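Kitchen and counter help wanted – Lunus Lunch Counter, Guko Street

We need people. Soon. Lunus is a small lunch place on the ground floor of the Hashemi Building, next to the bike shop. Soup, sandwiches, burgers, one hot special a day. Busy from 11:30 till 2:00, quieter after that. Two openings right now, both part time, 18 hours a week to start. More hours in June when the patio opens.

What you'd be doing

Prep in the morning – slicing, portioning, filling the cold line. Then counter or grill depending on who's in. Taking orders, running the register, packing pickups. Wiping down between rushes. Everybody does dishes, managers too.

Pickup orders come in through the Fludo tablet by the register. Takes ten minutes to learn. It beeps a lot, you get used to it.

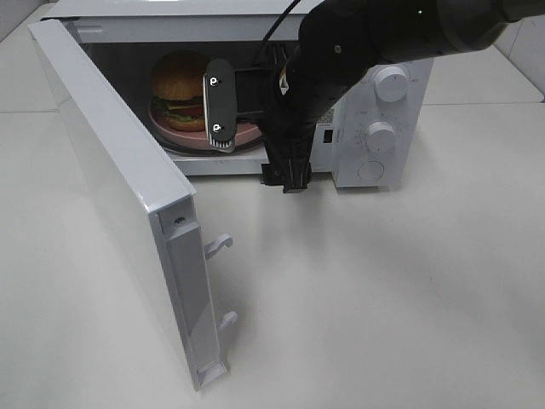

Grill experience is nice but not needed for the counter job. For the grill job we'd like you to have worked a flat top before, even if it was a while ago. Tell us where and for how long. If you've only cooked at home, apply for counter and we can train you up from there, a couple of our grill people started that way.

Who we're looking for

Must be 18 or older (slicer).
Can stand for a whole shift and lift a case of canned tomatoes.
Shows up on time. Morning shift starts 7:30 and the soup doesn't wait.
Food handler card, or willing to get one in your first month. We pay for the class.
Okay with onions. Lots of onions.

Spanish or Farsi a plus, plenty of our regulars speak one or the other. Not required.

Pay and the rest of it

Hourly pay plus a share of the tip jar, split by hours worked and paid out weekly. We'll go over the rate on the phone, it depends on experience and which job. Free meal every shift, and you can take home leftover soup if there is any. Non-slip shoes are on you, aprons and hats are on us.
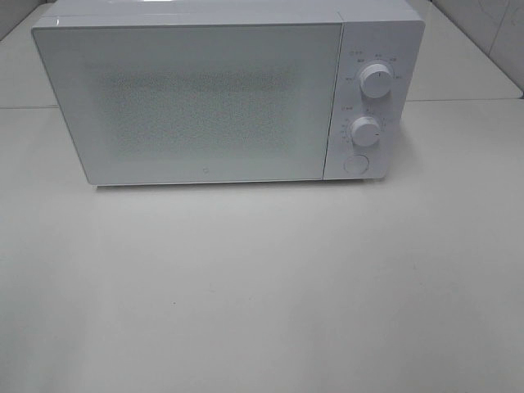 Schedule goes up two weeks ahead. Swaps are fine as long as you find your own cover and write it on the sheet. Students welcome, we've worked around class times before and can do it again – just give us the timetable up front please, not the night before.

No late nights. We lock up at 4:00 and you're normally out the door by 4:30.

Trial shift is 2 hours, paid, and you'll get lunch. Wear long pants and closed shoes, hair tied back. Mostly we want to see how you move around other people in a tight space, so dont worry about knowing where everything is.
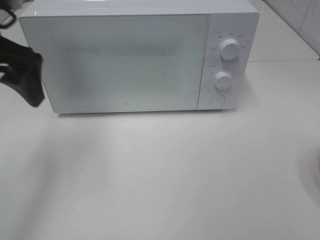
How to apply

Come by after 2:00 and ask for an application at the counter. Please not during lunch, we really can't talk then. Or leave one in the Lunus mailbox in the Hashemi Building lobby, with your name, phone number, which job, and the hours you can work. Resume is fine but a handwritten page is fine too.

We call people back in the order we get them. If you dont hear from us in a week, stop in and bug us. Both spots open untill filled.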